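Emwood ink bench, November, early evening

Third batch of the iron gall, and I am going to write this one up properly while my hands are still black, because the notes for the second batch consisted of a recipe, a thumbprint and the word "hmm," and I have spent a good part of the afternoon trying to work out what the hmm was for.

For anyone coming to this page without the others: we want a writing ink for the spring folio that goes on pale, darkens overnight, and doesn't sit on the paper like paint. Batch one was lovely for a week and then turned brown at the edges. Batch two was black enough but dragged on the nib, and it left a crust in the neck of the bottle that had to be chipped out with a skewer. I still think most of the trouble with both was impatience at the straining end, and that is what I tried to put right today.

What went in:
80 g galls, the Wernov ones, crushed
500 ml rainwater, from the barrel, through a coffee filter
Iron sulfate, to come tomorrow
Gum, to come after that
Two cloves, from habit

The Wernov galls are better than the last sack, I'll say that straight away. Last time a good many had exit holes, and I'm told (and half believe) that once the wasp has left, the tannin isn't what it was. These are dark, bluish, heavy for their size and as hard as marbles. I tried cracking them with the pestle and mostly succeeded in firing them across the room, so I ended up wrapping them in an old dish towel and going at them with the wooden mallet on the back step. It's satisfying work, if a bit loud for the people downstairs. Stop when the biggest pieces are the size of a lentil. The first batch I ground to flour in the old coffee mill, and it was a mistake I don't want to see repeated: the dust goes through any cloth you like and settles out in the bottle a month later, and the coffee mill has never been forgiven.

The galls went into the enamel pan with the rainwater and I brought them up slowly to 60 degrees and held them there, lid on, stirring when I remembered. Not a boil. I boiled batch two and got a thick brown soup which I was very proud of at the time, and I now suspect that the soup and the crust were one and the same thing. Held at the lower heat it smells of wet leaves and old tea chests, a smell I'd happily have in the room all winter. The color after the first half hour was like weak tea, and by the end of the afternoon it was like the tea my grandmother drank, the sort you could have stained a floor with.

Side note on the rainwater, for whoever does the next one. Our tap water is hard, and I did a little jar of it next to the pan just to see. It came out duller and a bit greenish, and there was a skin on it by the time the pan was ready. I can't swear that the water is to blame, as the jar had no lid and the pan did, but the barrel is right there under the downspout and it costs us nothing, so let's stay with the barrel.

Now the straining. For years I've been holding a cloth over a jug with one hand and pouring with the other, and wondering why there was tannin on my sleeves. The old jelly-makers' way is much better. Turn a stool upside down, tie the four corners of the cloth to the four legs, put a bowl underneath in the well of the seat, and go and do something else. I have brought in the white plastic stool for it, and put the black plastic sheet down on the bench first. The wooden stool by the press would look more the part, but it's oak, and oak and iron and a drip of wet ink are three things I would sooner keep apart.
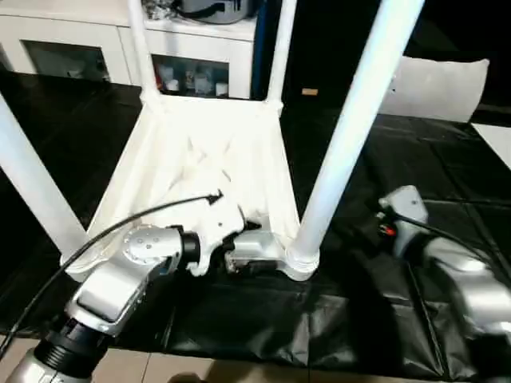
Wouldn't you lose half the tannin to the cloth, though? So runs the pencil note I found tucked in at this page when I came back from my supper, and it goes on to say that in the writer's experience a linen cloth drinks up the first cupful and never gives it back, that muslin is no better, and that a person with any patience would let the whole business settle in a tall jar for three days and pour off the top.

Well, I can't say it's wrong, and I'm glad to have it, whoever left it (the handwriting leans like somebody standing on a bus). The first cupful is a fair point. My answer would be to wet the cloth beforehand with rainwater and wring it out hard, so it has already had its drink before the good stuff arrives. The settling jar I do want to try. My only worry is mold, which loves a jar of gall liquor like nothing else on this earth, and three days in a heated room is an invitation. It could go on the windowsill in the cold passage. I'll split the next batch and do half of it each way, and we can compare the two on paper without falling out over it.

While on the subject of cloth: please don't use the blue-striped towels. The dye comes out. I know because of batch one.

A word about the gum. The Nastell gum arrived in lumps this time and not in powder, and I was cross about it until I'd had a proper look. They are clear, pale amber, a few with a bit of bark stuck on, and they dissolve far more cleanly than the powder did. The powder always made those little fish eyes that never quite go. The lumps want a night in cold water with nothing done to them at all, so I have put some to soak in the jam jar by the sink, labeled, with a saucer on top. PLEASE DO NOT RINSE THE JAR. It looks like a dirty jar. It is supposed to look like a dirty jar.

I mean to go easier with it too. The drag on the nib in batch two was surely the gum, as I had doubled it on the grounds that batch one feathered, and then it turned out batch one only feathered on the cheap pad and was perfectly well behaved on anything with decent sizing. I had been fixing the ink for a fault in the paper, and I'd have saved myself a week by trying a second sheet.

So, paper. We have the Kļaviņa sheets now, the 200 gram, and they are a pleasure to handle: a soft rattle when you shake one, a warm white, and a surface that has just enough tooth to hold a fine line. I ruled one up tonight and wrote the same two lines on it with batch one, batch two and the bottled ink from the cupboard. Batch one is brown, as before, though I find I like it more on this paper than I did on the pad, and if someone wanted a brown for the captions I wouldn't argue. Batch two is a fine black with a slight shine where the strokes pool, and the shine is what I'd like to be rid of. The bottled ink looks flat next to both of them. The sheet is pinned up over the plan chest with the date pencilled on the back, and I'd ask that it stay there in the light so we can see what fades. The other half of it, same lines, is in the drawer in the dark.

I also dripped a little of today's gall liquor on a corner and touched it with an old steel nib, no iron sulfate at all, and it went gray under the point while I watched. I've seen it many times and it still makes me want to call somebody over.

For tomorrow:
Look at what has come through the cloth, and don't squeeze it. (Squeezing is how the fine stuff gets in. I know how tempting it is.)
Weigh out the iron sulfate, half the weight of the galls to begin with, and less if the test strip goes brown. Check the crystals first; the ones at the top of the tub had gone rusty and should be picked out.
Dissolve it by itself in a little rainwater before it goes in. Last time I threw the crystals straight into the pot and had a lump at the bottom for days.
Gum in last, a spoonful at a time, writing a line between spoonfuls.
Bottle in the brown glass, filled to the shoulder. The corks are finished, so it will have to be the screw lids, with a bit of waxed paper under each one.

And somebody has had the good mallet off its hook again. I found it in the paste cupboard, which is at least dry, but it took me longer to find than the galls took to crush. The kettle is also in want of descaling, though I will leave that to a person who minds it more than I do.

Pan washed, heat off, window on the latch for the smell. Pencil note pasted in opposite, with thanks.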